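Rule Fourteen

Waltraud Rieger had written most of the rules herself, and she still carried the printed copy. It ran to 24 pages. The people on the floor at Setska had it on their phones and mostly didn't open it.

She came in at nine and hung her coat on the hook by the stairs. It was November and the heat had not caught up with the building yet. Olport, who ran the morning shift, was already waiting with a tablet under his arm.

"We have a disagreement," he said.

"About what?"

"Fourteen."

Rule fourteen said that a task had to be stopped if a person came within reach of the gripper. It had been written for the old site, where there was one table and one door. Here there were many tables, and people crossed the hall all day to get to the stairs.

"Flindetti stopped 19 times yesterday," Olport said. "Björklund didn't stop once. They were doing the same job, a cloth and a cup. So now I have two sets of recordings, and I don't know which one I'm supposed to throw out."

"Did anyone come within reach of Björklund?"

"He says no. He says they were walking by."

"And Flindetti?"

"She says walking by is how it starts."

Waltraud took out a pencil and asked to see the table. They walked over together.
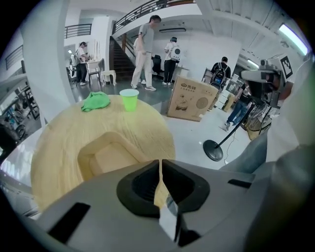
She stood where the operator would stand and held out her arm. Then she took a tape measure from her bag and had Olport hold the other end. At 90 centimeters from the edge of the table she put a strip of tape on the floor. She did the same at points all the way around and joined the strips up.

"Inside the tape, you stop," she said. "Outside the tape, you carry on. If you're not sure, you stop and write down that you weren't sure."

"Flindetti will say it's too close."

"Then she can write that down too."

Olport looked at the tape. "What about yesterday?"

Waltraud thought about it. There were 439 recordings from the day before, and none of them had a line on the floor. She could keep Flindetti's and lose Björklund's, but that would be punishing him for reading the rule the way it was printed. She could keep them all, and then the rule had meant nothing for a day.

"Mark them as made under the old wording," she said. "Keep them apart from the rest. I'll watch Björklund's myself."

"All of them?"

"Is there coffee?"

There was. She sat down on the bottom stair with the tablet on her knees, crossed out rule fourteen on her printed copy — the pencil went through the paper in one place — and started on the first recording.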